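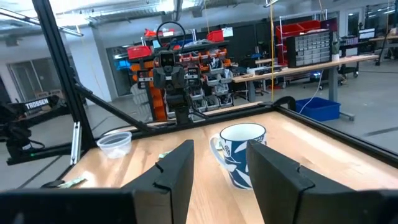
How does a robot know where the mug is?

Hello, I'm Tamsin Merrick, and I write the bit of a robot you can't touch. The arms and fingers are the hardware. My bit is the software, which is a long list of instructions telling all those parts what to do and when to do it. Mine is called Forken (I named it on a very hungry afternoon) and at the last count it had 3643 lines. I've had to fix most of them at least once!

Let's think about the blue and white mug. You could grab it without thinking. You'd look, reach, and there it is in your hand. A robot needs somebody to break that up into smaller jobs.

Job one: spotting it

A camera doesn't know what a mug is. All it sends to the computer is a huge grid of tiny coloured dots called pixels, and each dot is really just a few numbers. So we show the computer lots and lots of pictures of mugs, until it gets good at guessing which dots belong to one. We call this part perception. Clear plastic is much trickier, by the way, as you can see straight through it – so the computer may think it's looking at the table. Shiny streaks of light on wood can muddle it too.

Job two: making a plan

Now the software has to choose a path. Should the fingers come down from the top, or slide in from the sides? What about the handle? If one finger bumps into that, the mug could spin round or tip over. My planner thinks up 17 different paths, crosses out any that would hit something, and picks the smoothest one left. It can do this in less time than it takes you to say "hot chocolate".

Job three: moving, and checking, and moving again

This part is called control, and it's my favourite. The software says "move a tiny bit", then asks "where are we now?", then says "move a tiny bit more". Round and round it goes, many times every second. You do the same when you carry a very full drink across a room and keep peeking at it.

Squeezing needs checking too. Too soft and the mug slips. Too hard and – crunch! My friend Cameron Ruawai wrote the squeezing part, and he practised on bananas first.

Try it yourself

Ask a friend to close their eyes and be the robot. Put a plastic cup on the table and give instructions like "left a bit" and "close your fingers". My best score is 5 instructions. Then swap over, and see how few you need.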